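Harriet Lindgren had been promising me a turn with the Celter for weeks, and when I finally drove over to Nernham in June she put it in my hand before I'd even found somewhere to leave my coat. It's a hand-held gripper with ribbed black rubber at the fingertips, and (I say this fondly) it makes you feel like a very careful lobster.
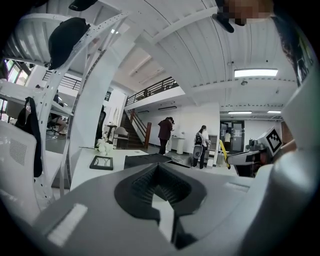

The older Soltau, which she still loves, weighs 300 grams more, and by my third try at picking up a teaspoon I could feel every one of them. The Celter closes more softly, though I did miss the Soltau's firm little click at the end. Harriet wants 2000 good grasps from each before she'll pick a favorite. I managed five, and she kindly kept three.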